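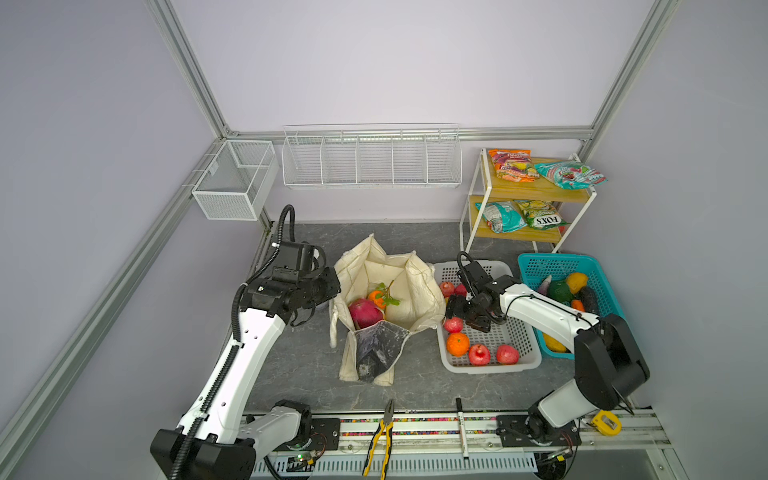
I put off sorting out the groceries for most of February and then kept putting it off until summer. What finally got me to do it was finding a bag of clementines behind the bread, most of them gone soft.

The problem was that everything went into one big bowl. Fruit on the bottom got bruised, vegetables got buried, and the snacks ended up wherever there was a gap. I also shop with a canvas tote, and I had a bad habit of leaving it half full on the counter until the next trip.

So now there are two baskets. The white plastic one is for apples and oranges, the stuff we eat without thinking about it. It has holes in the sides, so air gets in, and I can see when it's getting low. The turquoise one is for things that need some kind of plan: eggplant, carrots, peppers, lemons. Keeping those together helps more than I expected. If there are two eggplants in there, I know what dinner is going to be.

I bought the baskets at Kokkinos, the housewares place next to the dry cleaner. They were 4 dollars each. I looked at a nicer set from Clomard for 38 dollars and decided that was too much money for holding onions.

Snacks go on the little two-tier shelf in the corner, the one with the white metal frame and the light wood. It used to be in the bathroom. Two bags on top and two below is as much as I want on it, and the rule is that a new bag doesn't come in until an old one is finished. My neighbor Fahad Butt says this rule would last three days at his house. It has been going fine here, apart from one weekend when my sister came with the kids.

The tote is still a weak spot. I unpack the heavy things first, then get distracted, and whatever is left sits there. Last time it was a dragon fruit, and an orange with the leaves still on. I don't buy dragon fruit often – Panddale had them marked down – and I never know whether it belongs with the apples or in the fridge. I cut mine in half and eat it with a spoon, so it doesn't last long enough to matter much.

I also put up a white wire rack with five compartments on the back wall, and a small wire mesh basket on the wall to the left. The rack was going to be for packets of seasoning and tea, but the tea boxes I have are too wide for it. Garlic might go in the mesh basket. I would like to use them both for a while before I buy anything else.

Next is the cabinet under the sink, which I have not opened all the way in over a year. I also need to return a drawer divider to Grillano, because I measured the drawer and forgot to measure the lip. The receipt is good until 22nd August.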